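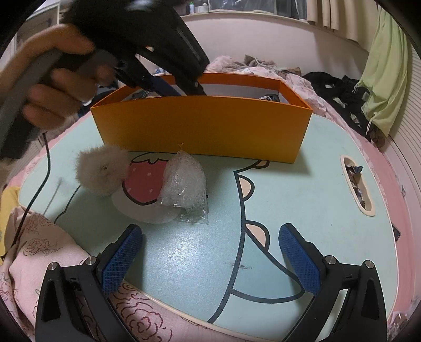
Figure 2. A hair dryer held over a lidless cardboard box on a low table; pom-pom and tied plastic bag in front.

3.2 Sorting at small surfaces

Households in the Bristport sample often tidied on a bed or lap table, clearing one part of the surface at a time. Open cardboard boxes served as the main container in six of the 19 homes. Bulky items with cords, such as hair dryers, were usually handled first, and the cord was coiled only after the body had been set down. Light items stayed on the table longest. Wrappers tended to gather in recesses in the table, including cup or slot cut-outs, and were coded as "parked" under the Lindqvist scheme. Median parking time was around four minutes. Colour of the container had no measurable effect on the order of placement.

Search Gellivis papers

Shares 19 Comments 2

jurby_reader: Was parking time measured per item or per session?

tmw4: Would like to see the same coding for desk drawers.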